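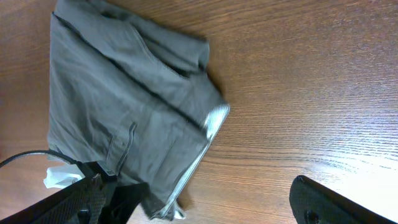
Czesław Zalewska has been altering clothes in Joltby for 15 years, and he still does most of his trade in hems. "People think it's wedding dresses," he says. "It's pants. Pants that are too long."

He learned the work from his aunt, who ran a repair counter at the back of a dry cleaner on Szewczyk Street. She made him rip out seams for a whole winter before he was allowed near a machine. "I was bored out of my mind, but I learned how things were put together."

The shop moved to its present spot in May, after the old building was sold. Rent is now 1195 dollars a month, and he says he needs nearly 200 jobs to cover that and his other bills. A plain hem takes him 20 minutes if the customer brings the right shoes. Many don't.

Does he mind fixing cheap clothes? "No. If you like it, it's worth fixing. I had a man come from Bisach with work pants I had already patched 3 times. I told him there was more patch than pants. He wanted the fourth."

He turns down leather and anything with beads, and sends those customers to Dariusz Krajewska in Kitov, who has the machines for it.

His advice for new clothes is to wash them before bringing them in. Cotton can shrink, and he would prefer it did that before he cuts. He also asks people to empty their pockets. "Last week it was a house key. She had already changed the lock."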